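Kitchen safety checklist, Stivent Community House
Checked October 2025, with comments as we went round 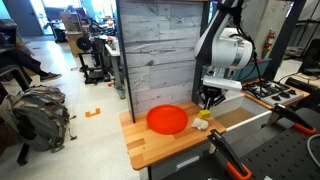

Raili Sjöberg asked straight away whether we could test the smoke alarm before anything else, having had her supper interrupted by it twice last month, so we did, and it made us all jump!

1. Smoke alarm: OK. Good and loud. New battery fitted all the same, and the old one has gone to the recycling tub.

2. Fire blanket: OK, but please, dear all, don't hang tea towels over it. I moved two of them (very nice ones, now in the drawer).

3. Extinguisher, tag 469: service due in November. Usman Rizvi has kindly offered to ring Kemik and book it in.

4. Gas shut-off valve: stiff. It does turn, though I had to use both hands and a fair bit of muttering. To be eased by a registered fitter.

5. First aid box: short of blue plasters and burn gel. Fatemeh Safavi will top it up on her next trip to town.

6. Back door: sticks at the bottom. Not good for a fire exit, so this one is marked urgent.

7. Fridge temperature sheet: filled in every day, lovely to see.

Next check: November, after the fitter has been.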